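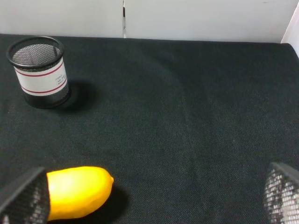
## Is the Doltley rewards card worth the plastic?

Randton's Doltley store has been pushing its new rewards card since June, and my inbox is full of people asking whether to sign up. I signed up. I have used it on every trip for two months, kept all the receipts, and I am not impressed yet.

The pitch goes like this. You earn one point for every dollar, and at 2,000 points you get a $13 voucher. The sign over the registers says "Free groceries, just for shopping!" in letters as tall as my forearm. Well, do the math. Two thousand dollars of groceries gets you $13 back, so you're earning 65 cents on every hundred dollars. A single decent coupon on laundry soap beats that, and you don't have to hand over your phone number to get it.

Then there are the "member prices." Some of these are real. Ground coffee was a real one, and so was the frozen spinach. But Forough Bagheri, who reads this newsletter and saves old circulars like other people save birthday cards, went back through the spring ads and found that several member prices match what the store was charging everyone before the card came in. Canned tomatoes are the worst offender. The regular price went up, the member price stayed put, and now there's a yellow tag on it. I asked at the service desk and was told that pricing is decided at the regional office in Vaston. I wrote to the regional office. No reply so far.

A few things to know before you fill out the form:

- Points expire 60 days after you earn them if you haven't cashed them in. A household spending $132 a week won't get anywhere near 2,000 in that time. Read that one twice.
- Gift cards, stamps, and anything from the pharmacy counter earn nothing.
- The voucher can't be used in the same transaction as a paper coupon. I tried with a dollar-off cereal coupon and the register wouldn't take it. The cashier, Daniyal, was very nice about it and called a manager over, who said the same thing.
- You can skip the email address. The form makes it look required, but leave it blank and the card still works.

Abbas Naseri wrote in to defend the card, and I told him I'd give him space. He shops for a family of six plus his mother, and he says the bonus weeks make the difference: triple points on produce, double on household basics. During one of those weeks he made it to the voucher with nine days to spare. Fair enough. If you already buy that much at Doltley and you plan your big trips for bonus weeks, you'll come out ahead by a little. My worry is with everybody else, who will drive past a cheaper store to chase points that die before they add up.

And it does look cheaper elsewhere. Fankhauser, out past the rail yard, has no card, no app, and a circular that looks like it was typed by somebody in a hurry. I priced the same basket at both places – milk, eggs, rice, onions, chicken thighs, dish soap, store-brand socks from the dollar rack – and Fankhauser came in lower on everything except the eggs and the dish soap. The selection is thin, I'll grant you. The mangoes were hard as rocks. Bring your own bags too, as theirs are a dime apiece.

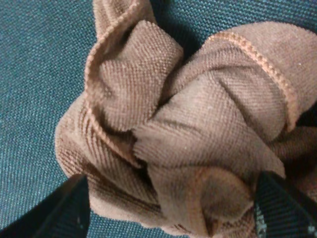 *Brown knit up close.*

Speaking of clothing, watch out for the "buy two, get one" tags in Doltley's seasonal aisle. The free item has to be the same brand and the same price or less, and the small print takes off anything already on clearance. Cauã Vasconcelos got caught by this one with a cart full of kids' pajamas and ended up paying for all of them. He did get the difference back the next morning by taking the tag itself to the desk. Take a picture of the shelf tag before you leave the aisle.

So I'm keeping the card for the coffee and ignoring the points. If the regional office ever explains the tomatoes, I'll print the answer in full. Until then, keep your old circulars, check the unit price on the shelf, and don't let a yellow tag do your thinking.

If you have tracked your own points for a full 60 days, send me your totals, good or bad. Receipts are welcome, but please black out the last digits of your card first. Jamshid Rezaei is putting together the egg price list for next time and would like Fankhauser and Doltley prices from the same week if you can manage both.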